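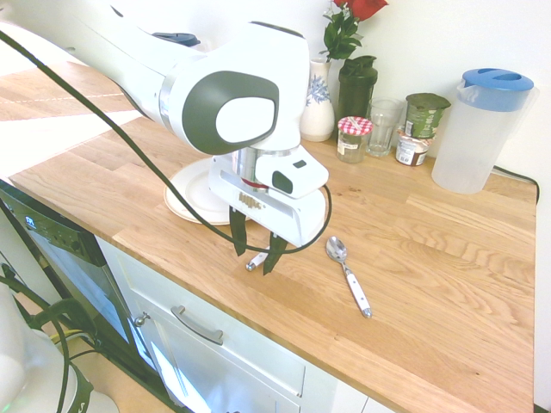 The comment left under my last entry was that I'm blaming the fingers for something the force setting is doing, and that both pairs should be run at the same closing force before I say another word about which one is better. Fair enough! I'd been letting the Gorent pair close harder than the Omell pair, mostly out of habit, and then writing down the difference as if it came from the pads. So today was a do-over.

Jan 13, 2022

Setup first, so I can find it again. Same gripper body for both pairs, same Kernaleo controller, closing force 30 N for everything. The Gorent fingers are the stiff ones with the narrow tips. The Omell fingers are wider and the pads give a little when you push on them with a thumb. I re-zeroed the finger width after each swap (I forgot once, lost the better part of an hour wondering why every grasp reported a miss, and there is now tape on the controller lid that says ZERO IT).

Gorent went first. On thin handles they're great – the tips get down close to the counter and you don't need much of a gap to get hold of something. What they don't do is forgive a bad angle. If the wrist is rotated even a little off the line of the handle, the tips pinch one edge and the whole utensil turns as it comes up. Same force as Omell now, so the comment was half right: they twist things less at 30 N than they did last time, but they still twist them. Spoons are worse than forks for this. All the weight is out in the bowl and it swings down the moment there's nothing under it.

Omell was slower to get going. The wide tips kept stopping on the counter before they had closed on anything, and I ended up raising the grasp height in two small steps until they quit dragging. After that they were almost boring, in a good way. The handle settles into the pad and stays at the angle you grabbed it. I'd like to see how the pads look after 2,000 cycles before getting too excited, though. There's already a faint shine on one of them and I can't tell if it's wear or dish soap. 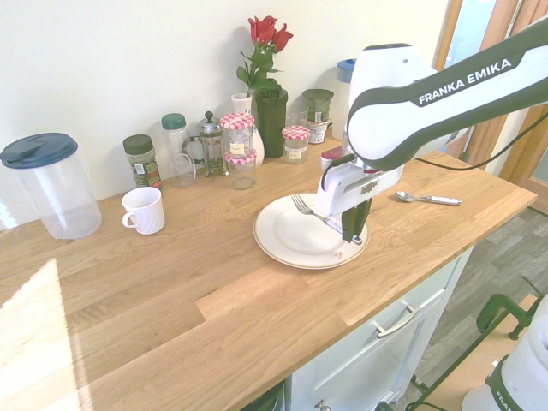
Approach height is where I burned most of the afternoon. Kernaleo takes one number for how far down to go before closing, and it's measured from the countertop, so anything sitting on a plate is wrong by the thickness of the plate. I'd been adding a fixed offset and calling it done. Trouble is, a fork lying diagonally on a plate, with its handle running under the fingers, isn't at one height from end to end, and it isn't square to the gripper either. Move the grasp point a little toward the tines and the offset is off again. What worked better was coming down slowly, stopping on first contact, backing up a hair and then closing. It costs time on every pick but I stopped hearing the click of fingertip on ceramic, and I really did not like that click.

The contact threshold needs its own page. Too low and the arm stops in mid-air on its own cable drag (the cable pulls differently with the wrist turned out, so it's not even the same mid-air every time). Too high and you might as well not have it. I left it one notch above where the false stops went away. Next time I want to log the drag with the gripper empty through the whole wrist range and subtract it, if Kernaleo will let me get at that value. The manual says yes in one chapter and no in another.

Totals, counting the runs carried over from before: 651 grasps logged, 19 of them thrown out for the zeroing mistake. The old Gorent runs at the higher force stay in the log with a tag on them. Please don't average them in with today's, whoever pulls this next!

Where I've landed for now: Omell on for anything on a plate, Gorent for anything flat on the counter. That's annoying, because swapping fingers in the middle of a table-clearing run is no plan at all. I did try the Omell pads on a narrower backing, held on with double-sided tape, and it gripped fine until the tape crept. Worth printing a proper one.

Still open:

- wrist angle sweep with both pairs, same spoon, same force
- narrow backing for the Omell pads, screwed on this time
- ask Lumanlan if their finger mount fits this body or needs the adapter plate
- empty-gripper drag log
- wipe the pads down and look at that shiny spot again

Gripper's parked open, Omell fingers still on. If you swap them, ZERO IT.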